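Prorkham Song Library Adds Printable Rounds and Partner Songs for Schools

The Prorkham song library has put its collection of rounds and partner songs online as free printable PDFs. The files went up in April and can be downloaded without an account.

The new section holds 569 songs. Of those, 551 come with full sheet music in at least one key. The rest are lyric sheets only for now, mostly because the library is still checking which version of the tune to print.

Each PDF is laid out for ordinary letter-size paper. The first page has the melody and the words, and the second page has the words alone in larger type for singers who don't read music. Entry points for each group are marked with a number above the staff. Songs with hand motions or a simple clapping part have a third page.

Most of the material is meant for grades two through six, though the library says choirs and family groups are welcome to use it. The songs are sorted by number of parts, range and language. A search for two-part rounds that stay within one octave brings up roughly 100 results, which should cover most beginning classes. 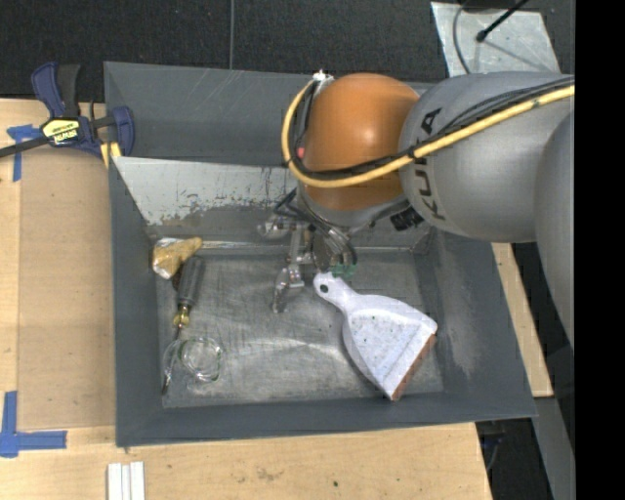
A gray bin under an orange and gray robot arm.

The engraving was done with Drevia, a music layout program. Drevia source files are offered next to the PDFs for teachers who want to move a song into a different key or add a part for recorder or xylophone. Anyone using the PDFs alone does not need the program.

Practice recordings are being added in stages. Ogura, a small recording studio, is making piano tracks at two speeds, one for learning the song and one for singing it through. Tracks for the rounds have a four-beat count at the start. So far only the shorter songs have them, and the partner songs are next in line.

Lyrics in languages other than English have a pronunciation guide below the text and a plain translation. The translations are not meant to be sung. The library is asking teachers who speak those languages to send in corrections through the form on the download page.

Schools may print as many copies as they need for classes and concerts. Selling the sheets or posting them on another site is not allowed, but linking to the download page is fine. A few arrangements are owned by the publisher Stosuno and carry a notice at the bottom of the first page. Those can be copied for classroom use, but a concert program has to list the arranger.

To save a file on a computer, right click the song title and choose the save option. On a phone or tablet, press and hold the title until the menu appears. A combined file with all of the two-part rounds is listed at the top of the page.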